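Questions I get about the sorting table

I run a little mail-order craft parts shop called Fledidico out of my spare room, and the same questions keep landing in my inbox (mostly from people who bought a mixed bag and are now staring at it on the kitchen counter). So I finally wrote my answers down!

What do you sort on?

A tabletop with a flowery cover on it. I get asked about the cover more than about anything I sell, I swear. I found it at a closeout place in Gresstead and I don't think they have it anymore, sorry. Any cover you can wipe down will do, but I like a pale one. Little parts vanish on dark wood and you'll be patting around for them all evening.

Do I need special trays?

Nope. Mine are plain rectangular ones with raised walls, and the walls are the only part I'm fussy about. I've tried saucers and jar lids, and one bump of the elbow sends everything to the floor. Gray is my favorite because red, yellow and white all show up on it. Black beads are another story, so those go in a white dish.

How full should a tray be?

Emptier than you think. I only put a few pieces out at a time and spread them so they aren't all sitting on top of each other. It feels slow, but picking up one small shiny thing is so much easier when its neighbors aren't in the way. 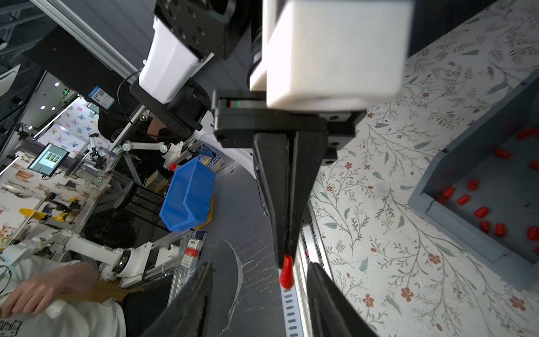 One color at a time, or all mixed?

One color, always. I do all the reds first, then wipe the tray and start the next. With a mixed bag I do a quick rough split by color before I look at shapes at all.

How long does a bag take?

A standard mixed bag has 224 pieces and takes me nearly 40 minutes, with the radio on and a coffee break in there. Your first one will be slower, and that's fine.

What if I find a chipped one?

Email me a picture and I'll send replacements with your next order. I allow up to 2 bad ones per bag before I refund the whole thing, no arguing.

Can I pick up instead of paying shipping?

Yes, if you're near Hurumby! Write first so I know to have your bag ready.

Last updated 02/06/2024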